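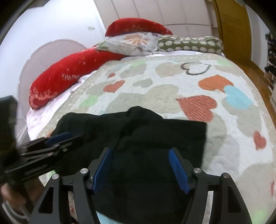

Fig. 3. Prenda negra extendida sobre la colcha.

4. Plegado de prendas oscuras

La tabla de plegar Omus promete «pliegues perfectos en segundos». Con prendas negras y lisas no lo hemos conseguido nunca, así que esta sección explica el método a mano. La tabla puede quedarse en su caja.

4.1. Extienda la prenda sobre la cama. Una colcha acolchada sirve, aunque Stubbs recomiende en su catálogo una superficie rígida (que también vende Stubbs).

4.2. Localice el borde superior y tire de las dos esquinas hasta que quede tenso. Si se forma un bulto en el centro, levante la tela y vuelva a dejarla caer; aplastarlo con la palma solo lo mueve de sitio.

4.3. Alise desde el centro hacia los lados. Dos pasadas bastan.
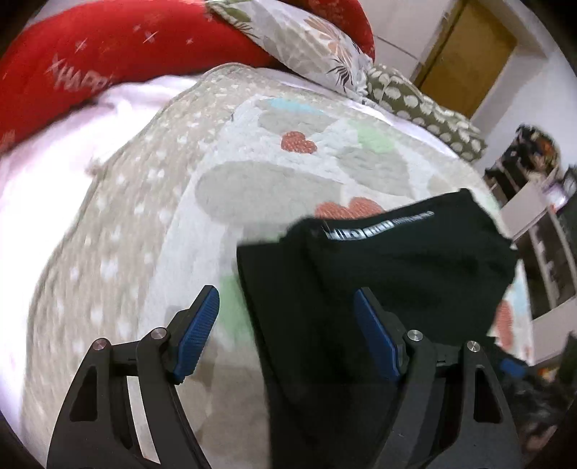

4.4. Si la prenda lleva letras estampadas, no doble por encima de ellas. El fabricante suele asegurar que la estampación lo aguanta todo — conviene no creérselo hasta después de unos cuantos lavados.

4.5. Lleve los laterales hacia dentro y doble después a lo largo, en 2 partes o en 4, según el fondo del cajón.

Nota: el espray antiarrugas Erurlow (500 ml) figura en la lista de accesorios. Leonie Ruddock, que revisó esta guía, no apreció diferencia entre usarlo y no usarlo.

Precaución: no planche sobre la colcha. El protector Ivo se anuncia como apto para ello, pero sus instrucciones no indican ninguna temperatura máxima.

Para guardar las prendas ya dobladas, pase a la sección 5.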